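Laborbuch, Studentisches Projekt "Viltley" - Greifen und Ablegen
Eintrag vom 25. Juni 2023
Protokoll: Ayane Ebihara

Gegenstand des heutigen Termins war die Ablage einzelner Objekte in einen Behälter mit dem Arm des humanoiden Systems. Die Aufgabenstellung entspricht unverändert der Fassung vom April. Die Bewertung erfolgt nach dem Bogen der Projektgruppe Cevanar, damit die Ergebnisse beider Gruppen im Abschlussbericht nebeneinander gestellt werden können.

Vor Beginn wurde die Nullstellung der Gelenke geprüft und die Konfiguration "Ledow" geladen. Die Griffdauer vor dem Anheben wurde auf 390 ms festgesetzt, das Zeitlimit für die Annäherung auf 2000 ms. Die früheren Werte sind in der Parameterdatei auskommentiert und dort zu belassen. Änderungen sind ausschließlich nach Eintrag in dieses Buch vorzunehmen.
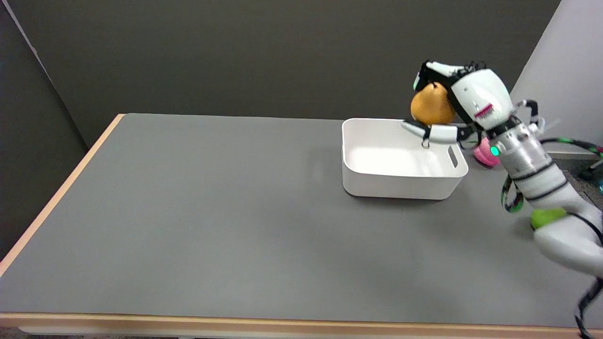

Abb. 1: Birne im Griff der Roboterhand über dem weißen Kunststoffbehälter.

Die Birne gilt in der Gruppe als schwieriges Objekt, weil sich der Griffpunkt je nach Lage zum schmalen oder zum bauchigen Ende verschiebt. Zu beachten ist ferner die Stellung des Daumens. Er liegt beim Halten unterhalb der Frucht und nahe am hinteren Behälterrand - die Freigabehöhe muss daher so gewählt werden, dass beim Öffnen der Hand kein Kontakt mit dem Rand entsteht. Für die nächste Reihe wird vorgeschlagen, den Ablagepunkt weiter zur Behältermitte zu verlegen.

Von den acht vorgesehenen Durchgängen wurden zwei wegen Überschreitung des Zeitlimits abgebrochen. Beide Abbrüche traten in der Annäherungsphase auf. Ein Zusammenhang mit der Bahnplanung wird vermutet, ist jedoch nicht belegt. Die Protokolldateien liegen im Verzeichnis "Dewan", Unterordner Ablage.

Offene Punkte:
Freigabehöhe neu bestimmen und in der Konfiguration dokumentieren.
Kabelführung am Arm vor dem nächsten Termin prüfen.
Abbruchprotokolle auswerten (Ebihara).
Bewertungsbogen um eine Spalte für Randkontakt ergänzen, Abstimmung mit Cevanar steht aus.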